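Taking a group to a surgical robot open day, what should we expect?

Posted in Visits and Open Days

quillback_7

I help run a small science club for adults and we have been offered places at the Vuvberg open day in February. It is the afternoon with the surgical robot demonstration. There are 17 of us. Most have never seen anything like this and I have been asked a lot of things I can't answer.

What I would like to know:

Is it a real demonstration or mostly talking and a video? The leaflet says "suturing at the bench" and nothing more.

Do visitors get to try the controls?

Is it bloody? One member faints easily and another is bringing her grandson, who will be 14 by then.

How long should we allow? We would be coming by coach and the driver wants a pick-up time.

I rang the number on the leaflet twice and got the answering machine both times, so I thought I would try on here.

3 replies

Sirkoseo

Went last year. It's good. Parking is terrible, get there early. The café shuts at three and there is only a drinks machine after that. Didn't get to try the robot because the queue was too long.

hallamgate

I went with a group from work, so I can answer most of this.

It is a real demonstration. You start in the lecture room with a talk, which was longer than it needed to be, and then you go through to the bench room in groups of 13. With 17 of you they will split you, so decide beforehand who is going in which half or you will lose time in the corridor as we did. The half that is waiting gets the display about the history of the building. It is a bit thin but there are chairs.

In the bench room the surgeon sits at a console on one side, with her head down in the viewer, and the instruments are at a table across from her. You can't see much of the table itself from where visitors stand. Watch the big screen on the wall, which shows the work close up. Everything is magnified, so stitches that look large on the screen are small in real life. They pass a finished practice pad round afterwards and several of our group were surprised by it.

The demonstration is closing a straight cut with single stitches. She put the needle through, pulled the thread, tied the knot and moved along. A second person stood by the screen with a microphone and explained each step. It goes slowly, and a lot of the time is spent handling the thread. They loop it round one instrument, take hold of the end with the other and pull it down, and if the loop slips they start that knot again. Ours slipped twice. I liked seeing that. They also leave the needle lying on the tissue at times while they deal with the thread, so don't let anyone tell your group it has been dropped. Somebody in ours called out.

The robot does not decide anything by itself at this event. Each movement comes from the surgeon's hands. There was a question about automatic stitching and the answer was that people are working on it but it was not part of the day. If your members are coming mainly to see a machine work alone they should be told that first.

About the blood. There is no patient. It is a practice piece on a table and they say so at the start. It does look red and wet on the big screen, and the cut is shown very large. A man near me went and sat outside for a while. Your member who faints could stay near the door, which is left open, or skip the bench room and watch from the lecture room, where the same picture is shown on a smaller screen with the sound turned down. The grandson should be fine if he isn't squeamish. There is a lower age limit of some kind but I don't remember it, so check.

Trying the controls: yes, but not those controls. There is a training console from Kiiskinen in the side room where you pick up rubber rings and put them on pegs. You get two minutes each. It is harder than it looks to judge how far away the ring is. People who wear varifocals had trouble with the viewer, and one of ours did better when she took her glasses off.

The demonstration itself was 30 minutes. With the talk, the split and the queue for the rings I would tell the coach driver three hours. Don't book the pick-up at the front gate. The coach bay is on the Lullent side, round the back, and it is a walk of 600 metres from the main door, mostly uphill. If anyone in your group doesn't walk well, ask at reception for the side exit.

The phone line is only staffed in the mornings. Email got me a reply in two days.

I have added a picture at the bottom of this post. It shows what the wall screen is like during the stitching, so you could pass it to your two members and let them decide.

old_bobbin

Agree with most of the above. Two small things.

They gave out ear defenders for children when I went but that was for the workshop tour, not the surgical part, so you won't need them.

If you want to ask questions, sit at the front in the lecture room. The surgeon comes back at the end and takes them from the first couple of rows, and then she has to go. I had wanted to know whether she can feel the thread pulling tight. I never got to ask, so if one of your lot does, please post the answer.

Picture added by hallamgate:

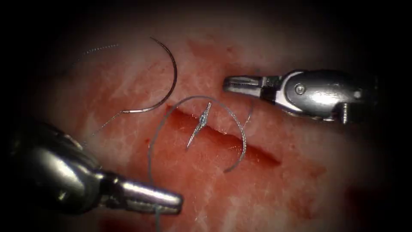
Robot suturing, close-up: one stitch in and the thread looped over the cut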